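Fineo 226 Cue Light Timer
Manufacturer: Kavanagh
Category: Stage and Studio / Timing and Cueing
Availability: In stock, ships from Giltovham

The Fineo 226 is a wired cue light and set timer for stand-up rooms, small theaters and live podcast recordings. A base unit at the sound desk drives a lamp head placed where the performer can see it and the audience can't. The operator sets the length of the spot, and the lamp changes state as the time runs down.

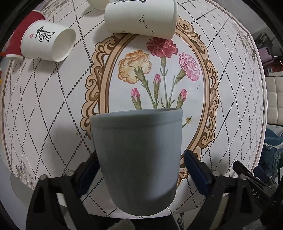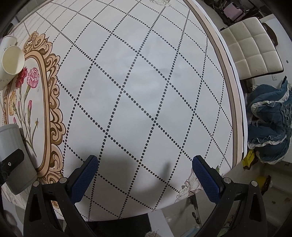

Does the lamp head need its own power supply at the stage end?

The lamp head draws its power from the base unit over the same cable that carries the cue signal. The only outlet required is the one at the desk. Any standard three-pin XLR microphone cable can be used, including one channel of an existing stage snake, provided phantom power is switched off on that channel.

Operation

The timer is set with a rotary encoder and counts down in minutes and seconds. Default spot length is 10 minutes and can be changed in the setup menu. The lamp stays dark until the warning point, then shows steady amber. At zero it changes to steady red. If the operator holds the CUE button, the red lamp flashes for as long as the button is held, regardless of the count.

The warning point is set separately from the spot length. It ships at 2 minutes before zero. Rooms that run long headline sets often move it earlier, and the unit accepts any value shorter than the full count.

Up to 15 spots can be stored in a running order. Pressing NEXT loads the following spot but doesn't start it. START is always a separate press, so a long introduction from the host isn't counted against the act.

Lamp head

Two lenses are supplied, clear and frosted. The frosted lens is fitted at the factory and suits most low-ceiling rooms. The clear lens is narrower and brighter – use it when the lamp is mounted on the back wall or above the control booth. Brightness is adjusted from the base unit and is held in memory after power-off.

The head mounts on a standard microphone stand thread or on the supplied flat bracket. The bracket has keyhole slots and can be left on the wall when the head is taken down.

Recording use

For rooms that tape sets for broadcast or for an act's own reel, the base unit has a contact closure output on the rear panel. It closes at START and opens when the spot is ended, and can be used to trigger a recorder or drop a marker. It doesn't carry timecode. Productions that need timecode should use the Vivness interface, ordered separately.

The base unit has no fan and no relay on the cue circuit, and can sit next to an open microphone. The encoder does click. Studios that find this a problem can switch to the up and down buttons, which are silent.

In the box

Base unit
Lamp head with frosted lens
Clear lens
Flat bracket and screws
Desk power supply
Printed quick guide

XLR cable isn't included.

Firmware

Units built before June need the current firmware to use stored running orders. The update is installed from a USB drive formatted as FAT32. Settings are kept, but any running order in memory is cleared – write it down first.

Service

Lamp heads and base units can be repaired separately. Send the faulty part only, with a note of the serial number and the cable length in use. Repairs are handled by Zoltán Dudás at the Giltovham workshop. Questions on installation and on multi-room wiring go to Fiachra Keane.

Page last revised 8 May 2023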